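Running a word-guessing night over video: settings and scoring

January 1, 2024

Our group plays a drawing and guessing game over a video call, with players in Prerkow and Plokholm. Lợi Đoàn keeps score and I run the word list. These are my notes on the setup after the last round of changes.

Word list

The list holds 1730 entries in a plain text file, one per line. I removed 134 of them in April. Most were proper names that only half the group knew, and a few were duplicates with different spellings. Anything longer than two words is also out.

A short script picks the next word and sends it to the drawer by private message. It marks the word as used, so repeats don't come up until the list is reset. Reset by deleting the file used.txt.

Timing

Each turn is 80 seconds. We tried 60, and the players on slower connections lost too much of it to lag. The timer starts when the drawer makes the first mark on the shared whiteboard. Ánh Nghiêm argued for starting it when the word is sent, and we may test that next.

Scoring

Guesses go in the chat, never by voice. The chat log shows one order for everybody, while audio arrives at different times. First correct guess gets three points, second gets one, and the drawer gets two if anyone guesses at all. Letters or numbers in the drawing cancel the turn.

Team Tăng leads Team Hanametti by 2 points on the running total. Their score is 1081.

Host computer

The host should use a wired connection and close any program that syncs files. Share the whiteboard window only, not the full desktop, or the word list may end up on screen. Turn off message previews for the same reason.

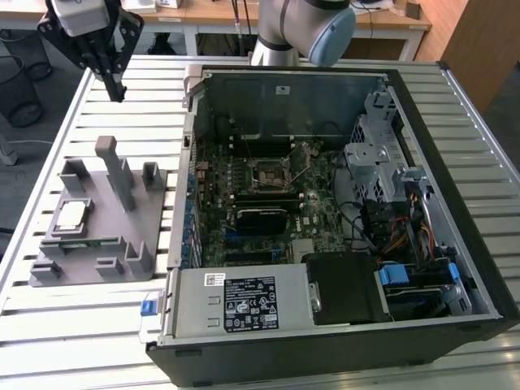
Still open

Late joiners currently start at zero, which makes the individual table useless for them. An average per turn would fix it. Lợi's spreadsheet has no column for turns played, so the old sessions would have to be entered again from the chat logs.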